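Second try at the twill sampler

2025-11-03

I finished threading the table loom last night. It took two evenings, mostly because I crossed two ends near the left selvedge and had to pull out everything after them. The warp is 489 ends of fine wool from Flineck, sett at 12 to the inch. I bought it undyed and did the color myself with madder, which came out closer to brick than the red I was after.

The pattern is a broken twill I copied from a blanket in the textile room at Drorora. The card next to it said only that it was woven in Ait Ali and that the weaver was not recorded. I drew the draft on graph paper from memory, so some of it is probably wrong.
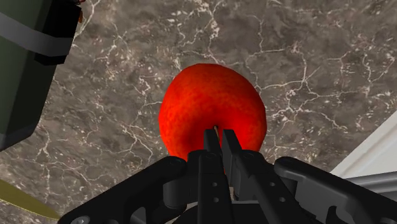 The first few inches were too loose. I had been beating lightly because the yarn is soft, and the diagonals stretched out until they hardly looked like twill. I unwove back to the header and started again with a firmer beat. The lines are better now, though the right edge still pulls in.

I have 100 grams of weft left and I don't think it will reach the end of the warp. The Flokmont shop has the same yarn in gray, so I may put in a gray band and call it a border. If I do this again I will wind more weft before I start.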